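**Dovilden agrees robot budget, eventually**

20 October 2026

Dovilden, the catering hire firm that washes other people's wedding crockery for a living, has agreed to spend money on automation. It took two meetings and most of a packet of shortbread to get there.

The firm will buy six hand-held grippers this year and put off the robot arms until next. The grippers are worked by people, who use them to pick up and put down crockery so that the movements can be recorded. The arms, which are supposed to learn from all this, cost a good deal more and need a floor that doesn't slope.

"We had a quote from Trimen for the full system," said Ieuan Powell, who runs the wash room. "I read it sitting down, then I went and looked at the floor."

Temitope Okonkwo, in charge of purchasing, had asked for 20 grippers. She was invited to name 20 people with a free hand on a Saturday in wedding season, and the figure was revised.

Plates come first. They make up the bulk of the firm's hire stock and nearly all of its breakages, and Powell wants to know how a gripper copes with a patterned rim before anyone lets one near a glass jug.

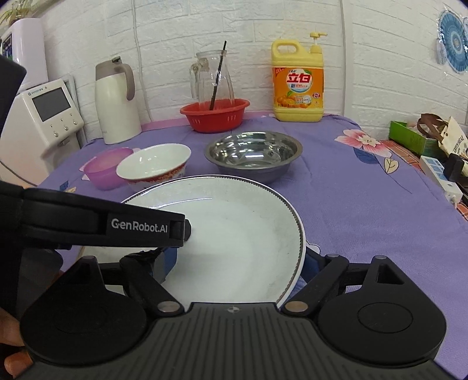

### What the money covers

Besides the grippers, the budget allows for spare finger pads, storage for the recordings and more than 200 plates described in the paperwork as "consumable". Lensa Kassa, who looks after the stock, objected to the word and was overruled.

There is also a line for staff time. Anyone handling crockery for the recordings will be paid the normal hourly rate, a point that was settled only after somebody suggested it might count as a perk.

Griffiths, a rival hire firm across town, is understood to be waiting to see how Dovilden gets on. Tahmineh Azimi, its manager, would say only that her dishwasher was working very well and had never asked for a software licence.

Dovilden will look at the arms again in the spring. A builder has been booked to measure the floor.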